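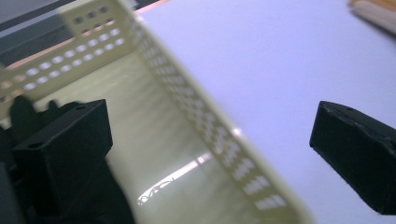
Do plastic baskets with holes in the sides need to be washed, or is a wipe enough?

A wipe is fine for crumbs and dust. If the basket has held produce, bottles or anything that leaks, wash it with dish soap and warm water at the start of each season and whenever the floor feels sticky.

That question came in twice after the last newsletter, so this month's storage item is all about baskets. Thảo Bùi looks after the shared pantry at the Lau building and has been using the same cream plastic ones there since it opened. Most of what follows comes from her.

Empty the basket completely before you do anything else. It sounds obvious, but people tend to push things to one end, wipe the other end and call it done. Put the contents on a tray or on the counter and check dates while they are out. April is when most of the winter soup packets go, and there is no point in putting expired ones back.

Wash the floor first. A smooth floor comes clean with a soft sponge. Skip the green scouring side, which leaves fine scratches that hold dirt and dull the shine. For dried syrup or oil, lay a hot wet cloth over the spot for 4 minutes and then wipe. Repeat if needed.

The holes take longer. Grime collects on the inside edges, mostly in the bottom row, where a sponge can't reach. An old toothbrush works for small openings. Go at them from the outside so the dirt falls into the basket, then rinse. Hold the basket up to a window when you finish – any hole that is still clogged will show up dark.

Dry it upside down on a towel. Water sits under the rim on some models and will drip onto the shelf if you put it back too soon.

On liners: Thảo used paper towel for a while and gave up on it. It slid around and covered the lower holes, and then onions went soft underneath. She now leaves the baskets bare for produce and uses a cut piece of shelf mat for jars only.

On sizes: measure the shelf before you buy, and measure the door opening too. The pantry ended up with 4 Wirameck baskets that fit the shelf and wouldn't go through the cabinet door without being tipped. They are in the hall closet now with light bulbs and batteries in them, and they do that job well enough.

On labels: tape will not stay on a wall full of holes. Tie a card tag through one of the openings with string, or clip it to the rim with a clothespin. Write what belongs in the basket and leave off the name of whoever filled it.

Old baskets with a cracked rim can still be used on a low shelf for things like dust cloths. Please do not leave them by the recycling bins, as our hauler does not take rigid plastic of that kind.

The pantry will be closed for its spring wash on 2021-04-24. Anything in a shared basket without a tag will be moved to the table by the door, and you can pick it up from there.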